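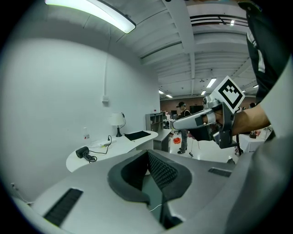

How do I hide white speaker wire in a rental with dark trim?

Stumska
Posted 20th March

Hi all! I just moved into the top floor of an old house in Flolbridge and I finally have room for real speakers (the last place was basically a closet with a stove). The receiver has to go by the window, where the only decent outlet is, and I want the two speakers on the opposite wall, on either side of the couch. So the wire has to get all the way across the room, and there's a doorway in the middle of it. Of course.

The baseboards are very dark brown and the walls are cream. I already own a 50 foot roll of thin white speaker wire left over from my brother's place, and I'd love to use it up. I can't drill, I can't staple, and my lease says no paint. The landlord is nice but she reads her own lease, if you know what I mean.

I tried running it along the top of the baseboard with clear tape and it looked terrible, plus the tape let go overnight in one corner. Do I buy those stick-on plastic channels? Go up and over the door? Under the rug? There is a rug but it stops short of the wall. I'm fine spending a little money, just not on a wireless set.

Grīnberga

Under the rug, done. I've had mine like that since October and no problems.

Groketti

Please don't run it under the rug anywhere people walk! I did that in my first apartment and the insulation got chewed up right where everybody stepped coming in from the kitchen. Along the edge behind the couch is fine, but for the doorway go up and over. It's more wire but you have plenty, and once it's above eye level you stop seeing it.

For the walls I'd get the small stick-on channel, the kind with a lid that snaps on. Wipe the wall with rubbing alcohol first and let it dry, then press each piece for a good long while. Start with the corners and cut the straight pieces to fit between them - I did it the other way around and ended up with a sad little gap I had to look at for a year. When you move out, warm the channel with a hair dryer and pull slowly, straight down along the wall. Mine took off one flake of paint in the whole place, and that was because I got impatient. 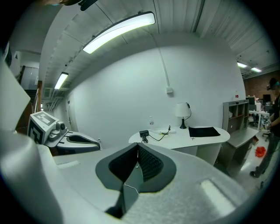

Color is where I think you went wrong with the tape. Your wire is close enough to the wall that it would pretty much disappear up there, but you laid it right on the dark trim. Look how the thin white cable in the photo jumps out where it runs down the middle of that dark slot. So either keep yours a finger's width above the baseboard, on the cream, or get brown wire for the low parts. I would keep it on the wall, in white channel, all the way around. The line looks like it belongs to the trim after a week or so.

One more thing, measure before you commit! Go up, across, and back down the door with a piece of string, then do the same for the farther speaker. Two runs eat up a roll fast, and splices inside a channel are a pain because the lid won't close over them. Leave some slack behind the receiver too so you can pull it out and get at the back.

Stumska

Thank you!! I did the string thing tonight and I'm short on the far side by a few feet, so I'll move the receiver to the other end of the window. Channel is on the shopping list. Does the hair dryer trick work on old plaster too, or just drywall?

Groketti

Mine was plaster. Low heat and go slow.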